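Handout 6: Learning from demonstrations with hand-held grippers

Course: Robot Learning in Practice. Updated March 30, 2018.

Read this before the lab session. It covers the method we use to record demonstrations without a robot, how the recordings are turned into training data, and what came out of the Oker trials. The notation is the same as in Handout 5.

1. The problem

A policy trained by imitation needs examples of the task being done well. The usual way to get them is teleoperation, where a person drives the robot arm from a distance and the arm's joint readings are logged. It works, but it is slow. The operator has to learn the controls, and fine movements are hard to make through a joystick or a leader arm. You also need a working robot for every hour of data, in every room you want data from.

In the hand-held method the person carries the gripper. It has the same jaws as the one fitted to the robot, so the contact between jaw and object is close to what the robot will meet later. There is no arm behind it. What has to be recovered is where each gripper was, how it was turned and how far the jaws were open, at each moment.

2. What is recorded

Three things are stored for each demonstration:

The video from the camera on each gripper. The policy will see this view when it runs on the robot, so it matters most.

The video from the head camera. It shows both hands and the table together, and we use it for tracking and for checking.

The jaw opening of each gripper, read from an encoder and written with a time stamp.

A demonstration with any of the three missing is dropped. Do not try to fill in a missing stream from the others.

3. Finding the pose of the grippers

Each gripper carries a cube with fiducial markers on its faces. If the head camera sees one whole face, the pose of the cube can be worked out from the four corners of the marker and the known size of its side. With two faces in view the estimate is steadier, mainly in tilt.

This gives the pose of the gripper relative to the head. The head moves too, so the result has to be put into a fixed frame. We do this with a board marker that stays in one place during a session. Written out:

T(board, gripper) = T(board, head) x T(head, gripper)

The board is not always in view of the head camera. Between sightings the head pose is carried forward by visual odometry and corrected when the board comes back. Drift over a gap of a few seconds is small. Over longer gaps it is not, and the segment should be marked as doubtful.

Common faults in this step:

A finger over the corner of a marker. The detector either loses the face or, worse, returns a wrong corner.
Glare from ceiling lights on a glossy marker. Print on matt paper.
The wrong side length entered in the settings file. Every distance is then wrong by the same factor, and the paths still look sensible when plotted.
Swapped left and right cube numbers. Check this first if the replay looks mirrored.

4. From poses to actions

The policy does not predict absolute positions. For each time step we take the pose of the gripper now and write the next few poses relative to it. The board frame then drops out, and a policy trained in one room can be tried in another. For two-handed tasks we add the pose of one gripper relative to the other, as the two jaws often hold the same object and must move together.

Delay also has to be dealt with here. In our set-up the gripper video arrives 120 milliseconds after the encoder reading. All streams are shifted to the gripper video before cutting. If you skip this, the policy learns to close the jaws at the wrong moment — usually too late.

5. The Oker trials

Oker is our set of table tasks with two grippers, collected in the hall at Hisarmont. People recorded 1604 demonstrations in total. After the checks in sections 2 and 3, 317 were removed, leaving 1287 for training. Most of those removed had long gaps in the marker track. A smaller group had a broken jaw stream.

The policy was trained on the remaining set and run on the two-arm Strebel robot. Three points from the results are worth noting.

First, training on a random 440 demonstrations gave a policy that could reach and grasp but often failed when both hands had to work together. The full set cured most of this.

Second, leaving out the relative pose between grippers did more harm than leaving out half the data.

Third, demonstrations in which the person moved quickly were of little use. The robot could not follow them at that speed, and slowing them down in replay changed how objects swung and slipped.

The hall was left furnished during collection. A policy trained only against a bare background tends to fail when something new comes into view.

Two-handed work with the marker cubes, and a view from one of the grippers:

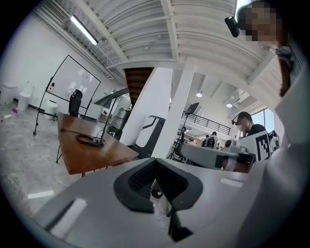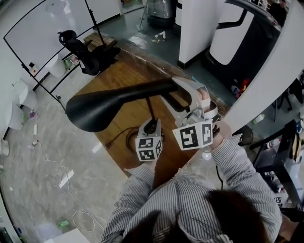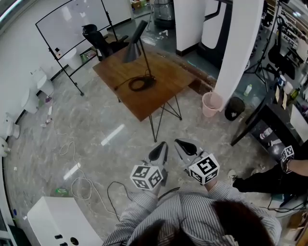

6. Limits of the method

The person can do things the robot cannot. A wrist can turn further than the arm's last joint, and a person can step round the table. Every path is therefore checked against the robot's reach before training, using the Ukorex replay tool. Paths that go out of reach are cut at the last good pose or thrown away.

Forces are not recorded. The person feels the weight of the object and the policy does not. For tasks where this matters, such as pushing a tight part home, expect poor results.

The head view is not given to the policy in this version. Some groups do use it, but then the change from a person's head and arms to a robot's has to be handled, and that is a topic for Handout 8.

7. Before the lab

Work through these and bring your answers.

a) The side length of a marker is entered five per cent too large. What happens to the estimated distance from the head camera to the cube? What happens to its rotation?

b) Write the pose of the left gripper relative to the right one, using only T(head, left) and T(head, right). Why does drift in the head pose not affect it?

c) A stream of jaw readings stops two seconds before the video ends. Say what you would do with the demonstration and which rule above you are applying.

d) Using the figures in section 5, work out the share of demonstrations that was removed. Suggest one change to the way people hold the grippers that might lower it.

The replay tool and a short sample set are in the course folder. The December version of the tool does not read the new jaw files, so download it again if you have an old copy.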